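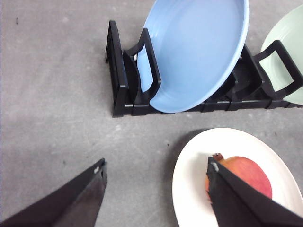

Maintenance notes for the dish cell at Vikeswood

Posted in January

The tabletop cell at Vikeswood has now completed its second winter of regular use, and the upkeep routine has settled enough to be set down in writing. The notes that follow apply to the single arm with the two-finger gripper and the wrist camera. The larger cell at Lastport uses a different mount and is maintained under its own schedule.

Fingers

The fingers are flat black panels with a beveled inner face, and they are treated as consumable parts. Each pair is inspected at the start of the working day, before the arm is powered. The operator runs a thumbnail along the beveled edge and looks for lifting or fraying. A little roughness is acceptable for work with plates. It is less acceptable for fruit, where a loose thread of material can catch on the skin and turn the piece during the lift. A finger that fails inspection is replaced together with its partner, even when the partner is sound, as a mixed pair closes slightly off center.

Each finger carries a small white mark near the tip. After any change of fingers, both marks must be visible to the wrist camera with the gripper fully open. If one is missing from view, the finger has been seated too low and the mounting screws should be backed out and tightened again in alternating turns. The spare sets supplied by Sikder are stored in the shallow drawer under the controller.

Rack and work surface

The black plastic dish rack stands directly on the gray concrete and is returned to the same position each morning. Tape was tried for this purpose in the first year and left a residue that took 3 cleanings to remove. The position is now checked against a saved camera view. The triangular end support is the reference point: once its foot is aligned, the rest of the rack is squared by eye along the base rail.

Dividers should be pressed down firmly before the first run. A divider that leans will narrow the slot beside it, and the arm will place a plate against the rail instead of into the notch. This accounted for most of the failed placements recorded last fall – 22 of 29, according to the log.

The concrete is swept and then wiped with plain water. Cleaning sprays leave a sheen that troubles the camera under the evening lights.

Wrist camera

The lens is cleaned with a dry cloth only. The cable should have enough slack for a full turn of the wrist and should be clipped at 2 points, never at the joint itself. Recalibration is required after any collision, however slight, and after every change of fingers. The Boludach routine takes up to 15 minutes and should not be interrupted, even when the early readings look good.

Outstanding items

The left mounting plate has a worn thread and will be replaced when the part arrives. Until then, its lower screw is to be checked at noon as well as in the morning. The log sheet has been given an extra column for the second check.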